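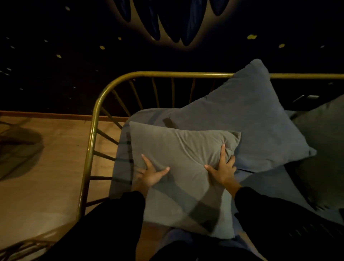

El cojín pequeño, camino de su sitio. Barrotes de latón y un muro con vocación de cielo nocturno.

Cojines: una noche de colocación

Hay quien colecciona sellos. En el hostal Lomard coleccionamos cojines grises, y cada cambio de temporada toca sacarlos y volver a discutir cuál va delante. El inventario de diciembre dio 239 piezas textiles, mantas incluidas, y juraría que la mitad son del mismo gris con nombres distintos: pizarra, niebla, paloma, «gris Usby». Este último solo lo distingue Parveen Bangash, que lo eligió y lo defiende.

Lo del dormitorio parece fácil. El diván tiene una barandilla redondeada que dobla la esquina y baja en diagonal, con los barrotes abiertos como radios, y cualquier cosa cuadrada que se apoye ahí acaba torcida. El pequeño gris verdoso es el más dócil de la familia. Va siempre el último, delante de los demás, y es también el primero que los huéspedes tiran al suelo.

De la pared nos preguntan mucho. Es azul marino tirando a negro, con un motivo grande de plumas o pétalos (hay división de opiniones) y unos puntos amarillos que hacen de estrellas. Maksym Kovalchuk la pintó en 19 tardes y sigue sin aclarar si aquello es un eclipse o una corona. Cuando alguien le insiste, contesta que es una pared.

Con poca luz, los barrotes dejan rayas de sombra sobre la sábana lisa. Hemos recibido felicitaciones por el estampado.
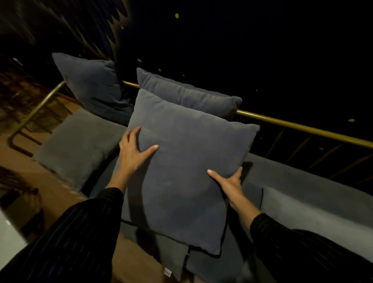 Tiempo de lectura: 2 min

Turno de la terraza, ya de noche. El sofá de fuera pide piezas más grandes y bastante más carácter: el cuadrado de terciopelo gris se aprieta contra el respaldo con las dos manos, una arriba y otra en el canto, y se confía en que se quede.

Seis cojines para un sofá. El catálogo de Guser recomendaba cuatro, pero el catálogo de Guser no conoce a Parveen. Su sistema, por si a alguien le sirve:

Los azulados, atrás y en la esquina. Hacen bulto y no protestan.
El de terciopelo, de pie y al frente, que para eso tiene ribete.
El más claro y peludo, en un extremo del asiento, tumbado de lado. Ella lo llama «desenfadado».
La etiqueta de lavado, hacia dentro. En la foto asoma una, blanca y felicísima, y ya hemos tenido la conversación correspondiente.

El debate pendiente es el del pellizco central, ese golpe de canto que deja dos orejas arriba. Maksym está a favor. Parveen dice que un cojín con orejas parece un gato enfadado, así que de momento van lisos – salvo cuando ella libra.

Las fundas nuevas de Jääskeläinen llegan en 9 días. Son grises.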